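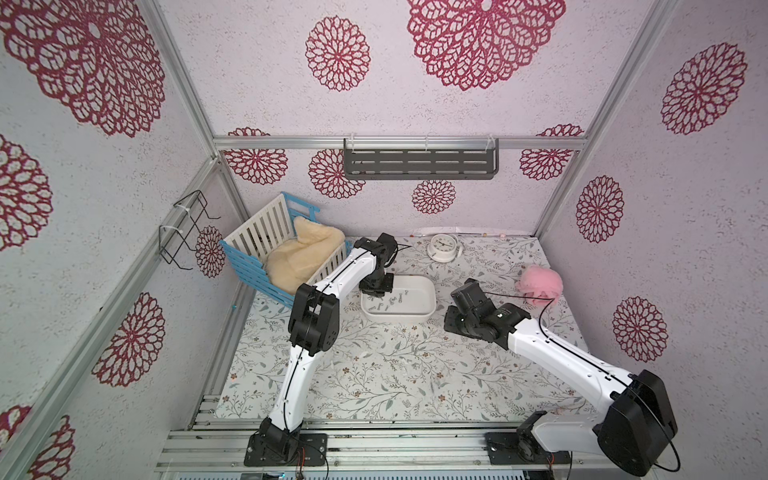
*Two white arms with black joints, crimson flower pattern on the walls.*

Open day at Kerkov, memoir and life-writing press, November 7, 2021. Liviu Voicu led the group through editorial first. The backlist stands at 194 titles, nearly all in print. Manuscripts are logged on arrival and read by two people. The legal read comes after the second draft and covers living persons named in the text.

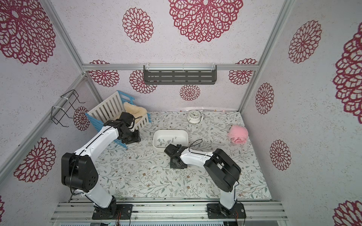

*Slatted basket with blue side rails and a cream pad inside.*

Catalog records are kept in Astodix. Each record holds a blurb, subject codes and an author note. Blurbs over 100 words are cut on the retailer feed, so the full text goes only to the press's own site.

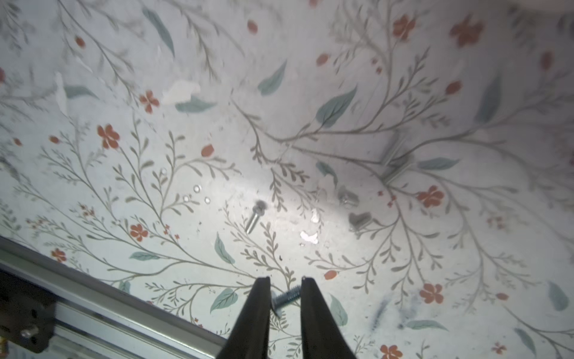
*Silver screw and bolt on the floral surface.*

Short-run printing is done off site by Mondal. Minimum order is 3 cartons. Proofs are checked against the final PDF by Ľubica Hrnčiar. 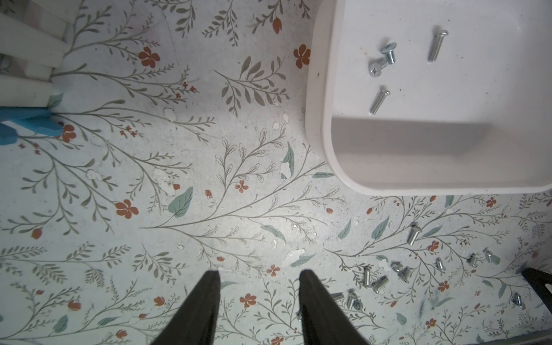

Does the press take memoirs without an agent?

Unagented manuscripts are accepted in July only, by email, with a one-page synopsis.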